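Hilo: lo que llevo aprendido intentando que un brazo le ponga la tapa a un táper. Va largo, avisados estáis.

1/ Llevo desde febrero con el mismo problema y cada vez que lo cuento en una cena me miran con pena. Poner una tapa. Una tapa transparente, rígida, con reborde de goma oscuro, sobre un recipiente de acero con dos compartimentos. Ya está, esa es mi vida.

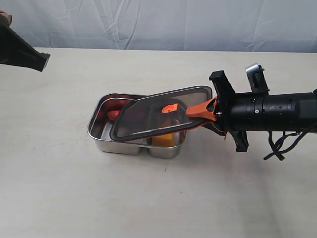

2/ Y no, el agarre no es lo difícil. Coger la tapa por un lado lo teníamos resuelto en la primera semana. Lo que duele viene después: tienes una pieza sujeta por un extremo, el otro te queda lejísimos de la muñeca, y cualquier error de ángulo en los dedos se multiplica allá en la punta.

3/ Primer intento, el de manual: estimar la pose de la tapa, estimar la pose del recipiente, planificar una trayectoria y a correr. En simulación, precioso. En la mesa de verdad, la estimación de la tapa bailaba como una loca porque (sorpresa) es transparente y la cámara de profundidad ve lo que hay detrás. O no ve nada. O ve las dos cosas mezcladas.

4/ Y el acero tampoco ayuda, que conste. Paredes pulidas = reflejos = agujeros en la nube de puntos justo en el borde, que es el único sitio donde me hacían falta puntos buenos.

5/ Lo que nos salvó bastante: dejar de buscar la tapa entera y buscar solo el reborde y el pomo. El reborde es oscuro, el pomo es naranja chillón. Con eso y las medidas de la tapa ya sacas una pose decente en RGB, sin profundidad. Me dio hasta rabia lo simple que era.

6/ Ojo, un detalle tonto que me costó una tarde: nuestros dedos también son naranjas. El segmentador por color me colocaba el pomo en mitad de la pinza cada dos por tres. Ahora proyectamos la geometría de la pinza con la cinemática directa y enmascaramos esa zona antes de buscar nada. Si vais a imprimir dedos, elegid un color que no salga en vuestros objetos, por favor.

7/ Para la parte de planificación uso Guvik, que es nuestro planificador interno. Le añadimos un tipo de objetivo nuevo: en vez de «lleva la tapa a esta pose», le dices «apoya este borde aquí y luego gira alrededor de él». Así la tapa entra inclinada, un canto primero, y el resto baja pivotando. Como lo haríais vosotros con la mano, vaya.

8/ Eso cambió muchísimo las cosas, pero metió otro lío: para pivotar sobre un borde tienes que saber si estás tocando. Y la estimación de fuerza que sacamos de las corrientes de los motores es… digamos optimista. Los cables de la muñeca cuelgan, tiran un poquito según la postura, y el estimador lo interpretaba como contacto.

9/ Solución fea que funciona: antes de acercarnos, el brazo se queda quieto en una pose parecida a la final, ponemos la fuerza a cero ahí y solo miramos la diferencia a partir de ese momento. 185 milisegundos de pausa. Probé con menos y volvían los contactos fantasma.

10/ Control: impedancia cartesiana, blanda en vertical y más rígida en los laterales. Al principio lo tenía justo al revés (no me preguntéis) y la tapa se iba de paseo por el borde en cuanto rozaba algo.

11/ Ahora, la política aprendida. En paralelo entrenamos una por imitación con unas 2,000 demostraciones teleoperadas, grabadas con Hendent, que es la herramienta que escribimos para sincronizar cámaras, articulaciones y estado de la pinza. La política aprendida se acerca mejor que mi código, lo reconozco. Más fluida, corrige sobre la marcha, una gozada de ver.

12/ PERO cerca del contacto duda. Se queda ahí encima, sube un milímetro, baja un milímetro, sube otra vez. Creo que es culpa de los datos: cuando teleoperamos, todos frenamos en ese punto a pensar, y el modelo ha aprendido a pensar con nosotros. Estamos recortando las pausas en Hendent y reentrenando, a ver.

13/ Mientras tanto, híbrido: la política lleva la tapa hasta cerca del recipiente, y ahí Guvik toma el mando y hace el pivote. El cambio de uno a otro fue un drama — saltos de velocidad, paradas de emergencia, un pitido que todavía oigo cuando cierro los ojos — hasta que empezamos a pasarle al planificador la velocidad actual, y ya no solo la posición. Sí, lo sé. Es de primero.

14/ Cosas que siguen mal: la comida. Si un trozo asoma por encima del divisor, la tapa se apoya en él y el controlador se cree que ha llegado al reborde. Quiero meter una comprobación de altura antes de cerrar, pero mirar dentro a través de la tapa ya sabéis cómo va (punto 3, gracias).

15/ Me preguntaban si vamos a publicar algo. El tipo de objetivo de pivote, casi seguro. Los datos, depende de lo que digan en Bunodstead, que son los que pagan la luz. Yo empujo a favor.

16/ Y si alguien tiene una receta buena para estimar contacto sin sensor de fuerza en la muñeca, que me escriba, de verdad. He probado filtros, he probado un observador de momento, he probado a suplicarle. Mañana me toca volver a calibrar las cámaras, así que leeré respuestas entre tablero y tablero.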